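Folding carton

Print this page | E-mail this article
Shares: 296 | Comments: 3

A folding carton is a box made from a single sheet of paperboard that is printed, cut, creased and glued flat, then opened and filled at the packing line. It is used for dry food, cosmetics, medicines and small hardware. Folding cartons differ from rigid boxes, which are delivered already set up, and from corrugated boxes, which have a fluted inner layer.

Materials

Most cartons are cut from board with a coated outer face that accepts fine print. Board weight is given in grams per square meter. Heavier grades resist bulging but need deeper creases, and a crease that is too shallow will crack the coating along the fold. Grain direction normally runs across the main creases – a carton cut the other way tends to bow at the side panels.

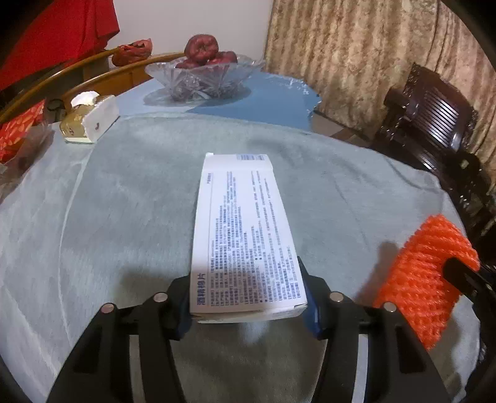
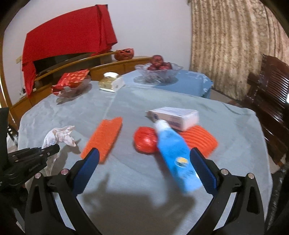
Panel layout is governed by the amount of text the product must carry. Cosmetic cartons often give most of the front panel to a brand name, while cartons for medical supplies reserve a broad face for use and storage information. The white box of alcohol cotton pads follows the second pattern, with small blue Chinese characters set in columns over one face and the product name, 酒精棉片, in larger characters along the edge. Single-color printing of dense text is easier to keep in register than multicolor work, although strokes may fill in if the ink film is too heavy.

Closures

The two common closures are the tuck end and the seal end. A tuck end has a flap that slides behind the front panel and can be reopened. A seal end is glued shut and gives better protection against tampering. Qian (see Sources) lists a third group, the locking bottoms, used where the contents are heavy for the size of the box.

Testing

Crease stiffness, glue bond and compression strength are checked on samples from each run. The Cukel plant at Dernden draws 2 samples from every 575 cartons. Samples are conditioned at fixed humidity before testing – paperboard takes up moisture from the air and loses stiffness as it does so.

Sources

Meifang Qian, Carton Styles and Closures, Istau.
Ihor Kushnir, Notes on Creasing, Maksymiv.

Last revised 2022-02-18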